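Hard water and the household towel

A folded towel on a table says little about the water it was washed in. The stiffness comes later, on the line.
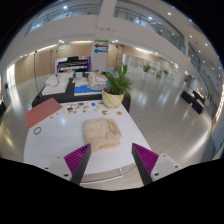
What the minerals do

Hinalthorpe draws its supply from chalk, and the water reaches the kitchen tap at 300 milligrams of calcium carbonate per litre. Calcium binds with soap to form an insoluble scum, which lodges in the cotton loops and holds them flat. Detergent copes better — but only if the dose is raised to match.

Dosing and spin

Most packets print a separate line for hard water. Few households read it. A spin of 800 turns a minute leaves more rinse water in the cloth, and the minerals dry in place. Softener coats the fibre and cuts its uptake of water, so it should be left out of towel loads.

The Honby laundry on Moynihan Road descales its machines every January.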